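Sorting donated textiles at Gendley
Project report by Feng-yi Cheung and Isla Ogilvie

In November we asked 44 households in Gendley how they give away old clothes. Most of them use the street containers – only seven bring bags to the shop directly. Mrs. Rosimeire Pacheco let us read the shop's weight book for two months.
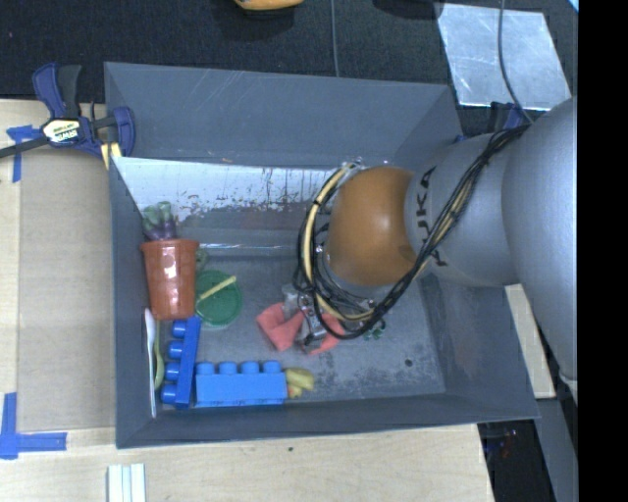 Why do wool items sell so slowly? Buyers told us they are afraid of moths and of shrinking in the wash.

Cotton was the largest group in the book. We could not separate mixed fabrics, as many labels were missing.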